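Subject: Re: [packing-floor] When do the baskets go over?
From: Elínborg Gunnlaugsson

Ingvild Strömberg wrote:
> Billomcombe moved 49 people off the hand line in October and
> called it a "refresh." Are we being refreshed too? I'd like
> to know before I buy new work shoes.

Buy the shoes. What Vullus has sent us so far is the simulation, and the simulation handles baskets, one at a time, with great dignity.
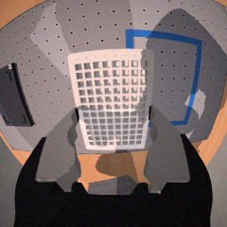 Söderlund wants 490 baskets an hour from the new cell. The hand line does 700 on a good morning, and that includes Ingvild's opinions. The gap is supposed to close by spring. Until then the plan for Dovden is that four of us per shift become "cell attendants," same grade, same pay, and a laminated card. I asked what attending involves and was given a manual with 146 pages.

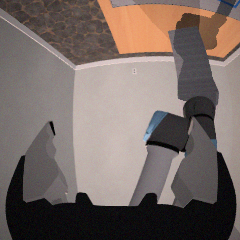
Does anyone lose hours when the cell starts up?

Nights go down to one crew, days stay as they are, and the night people get first pick of the attendant jobs. I have that in an email and I've printed it twice.

Send me your shift preferences by noon if you want them in this round.

Elínborg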